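The second-home surcharge and the register it rests on

The regional government's surcharge on second homes comes up for its first annual review this month. Most of the comment so far has been about whether the rate is too high. I want to write about something duller: the register on which the rate is applied, and why a review that leaves the register alone will settle very little.

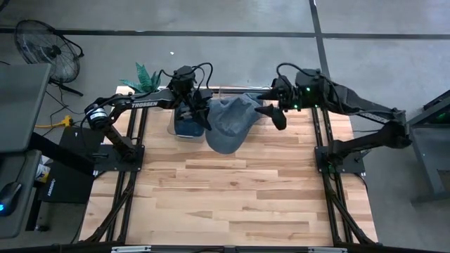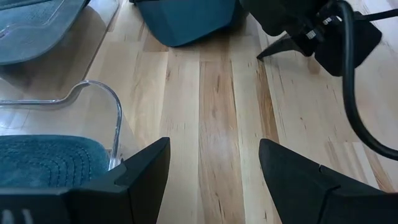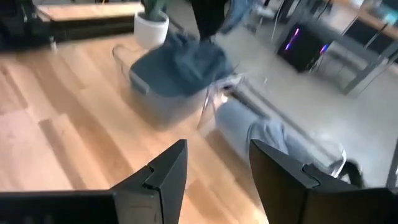 The surcharge is charged on any dwelling that is not somebody's main residence. To know which dwellings those are, the tax office takes the list of properties and removes every address at which at least one person is registered as a resident. Whatever remains is treated as a second home. For the coastal district that method gave a figure of 3,348 last year. The office wrote to every owner on the list, and by the deadline 1,983 of them had been billed. The rest had either lodged an objection or been set aside for checking.

A gap of that size deserves more attention than it has had. The official line, given to the district assembly by Sylvain Sabatier, is that objections are normal in the first year of any tax and will fall as owners learn the rules. That may be so. It does not explain why the list was so far out to begin with, and there are reasons to think it will be out again.

The resident register was never built for tax. It exists so that people can vote, enrol a child at school and get a doctor. People sign on to it when they need one of those things. They seldom sign off, as there is nothing to be gained from it. A flat in which nobody has lived since the last tenant left can therefore look occupied for years, while a house lived in all year by a couple who never got round to registering looks empty. The tax falls on the second and misses the first.

Foreign owners are over-represented in both groups. Those who live here permanently are often registered at the address they first rented. Those who come for the summer sometimes register in order to get the resident's discount on the ferry, and quite legally so under the present wording, which asks for an address and a signature and very little else. Marcelle Maillard pointed this out when the bill was in draft and proposed that the two tests be joined, so that a person claiming the discount would also have to show that the address was a main residence for the surcharge. The amendment was dropped on the grounds that it would delay the bill.

Three remedies are now being discussed. The first is to use water and electricity readings. A dwelling that uses almost nothing from October to May is probably not lived in. This is cheap, and the data exist. It also has obvious faults. A person who works away on contract would be caught by it, and an owner who leaves the heating on a timer would not. Readings should be used to decide which addresses to check, and should carry no weight beyond that.

The second is inspection. The district has five inspectors, who also deal with holiday-let licences, terraces and noise. Faustine Lefèvre has argued in the assembly for raising the number to seven and paying for the extra posts out of the surcharge. I have no objection in principle. Two more people will not get through the backlog before the next bills are due, though, and it would be better to say so now.

The third is a sworn declaration by the owner, renewed each year, with a penalty for a false one. This is the option I would choose. It puts the question to the person who knows the answer. It also gives the office a document to rely on in an appeal, where at present it has only the absence of a name from a list. The objection usually raised is that people will lie. Some will. They will at least have to do so in writing, and the readings and inspections can then be aimed at the declarations that look wrong.

None of this touches the argument over the rate. Owners' groups want it halved, and the tenants' union wants it doubled for a dwelling left empty through a full winter. Both quote the effect of the surcharge on rents as though it had been measured. It cannot have been, on a list with this much error in it. Until we know how many second homes there are and which they are, a change in the rents of a given street cannot be put down to the tax or to anything else.

The review's terms of reference list the rate, the exemptions and the date of payment. The register is not mentioned. Written submissions are accepted until the end of March, and mine will ask for it to be added.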